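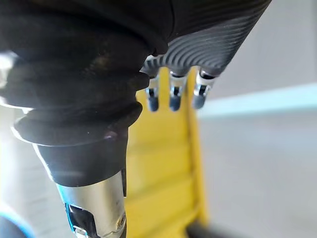 Preguntas frecuentes sobre la automatización de la preparación de pedidos
Centro logístico de Fillska -- información para el personal de planta

Ámbito del documento
Recoge las consultas recibidas por el buzón interno y en las reuniones de turno sobre las células Hasier, integradas por Drorari. No sustituye al manual de operación ni a la evaluación de riesgos del puesto.

¿Qué tareas pasan a las células?
La manipulación repetitiva de piezas pequeñas: extracción, cambio de recipiente y depósito en la línea de consolidación. El picking de referencias voluminosas, frágiles o sin embalaje primario sigue siendo manual.

¿Cuántas células hay previstas?
5 en la primera fase. La ampliación depende de los datos de disponibilidad del primer ejercicio y no tiene fecha aprobada.

¿Se suprimen puestos?
La primera fase no contempla extinciones de contrato. 14 personas del área de preparación cambian de función: supervisión de célula, reposición y control de excepciones. La categoría profesional y el complemento de turno se mantienen. Los cambios de función se comunican por escrito antes de hacerse efectivos.

¿Qué hace exactamente quien supervisa una célula?
Abastece los recipientes, atiende las paradas, resuelve las piezas rechazadas y registra la causa en Jia, la aplicación de incidencias. No programa trayectorias ni modifica parámetros de agarre; ambas operaciones están reservadas a mantenimiento.

¿Qué recipientes admite la célula?
Las cubetas de plástico translúcido gris claro con borde redondeado. No deben introducirse cajas de cartón abiertas ni cubetas con el borde deformado. Las cubetas dañadas se apartan y se dan de baja en Jia.
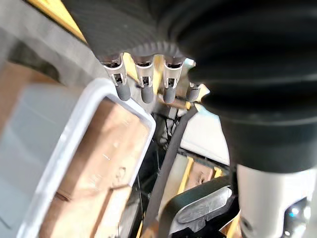

¿Puedo retirar una pieza caída dentro de la célula?
Solo con la célula en parada segura y la puerta de acceso abierta y enclavada. La pausa de programa no equivale a una parada segura: el brazo puede reanudar el movimiento al recibir la siguiente orden. Si la pieza ha quedado entre los dedos de la mano, no se tira de ella -- se avisa a mantenimiento.

¿Quién revisa la mano y el fuelle de la muñeca?
La inspección visual corresponde al operador al inicio del turno: fuelle sin cortes, yemas de los dedos sin desprendimientos, ausencia de restos en las articulaciones. La limpieza interior y la sustitución de componentes corresponden a mantenimiento, cada 600 horas de servicio.

¿Las cámaras de la célula graban al personal?
Las cámaras se emplean para localizar piezas y verificar el agarre. Las imágenes no se utilizan para medir el rendimiento individual. El plazo de conservación y las personas con acceso figuran en el registro de tratamientos, disponible en la oficina de planta.

¿Cambia el objetivo de productividad?
Sí. Deja de aplicarse el objetivo individual de líneas por hora en los puestos de supervisión. La célula tiene un valor de referencia de 200 piezas por hora, que es un dato de la instalación y no se imputa a la persona asignada.

¿Qué formación se requiere?
Módulo teórico, prácticas en célula y prueba de parada segura, todo en horario laboral. Sin la prueba superada no se asigna puesto. Hay convocatoria todos los jueves; la inscripción se hace a través del responsable de turno.

¿Puedo solicitar no trabajar con las células?
La solicitud se presenta en recursos humanos. Se atiende según las vacantes en picking manual y, en su caso, el informe del servicio de prevención.

¿Dónde se comunica una incidencia?
En Jia, categoría «Célula», con el número de equipo y el código mostrado en pantalla. Las incidencias con riesgo para las personas se comunican primero de viva voz al responsable de turno.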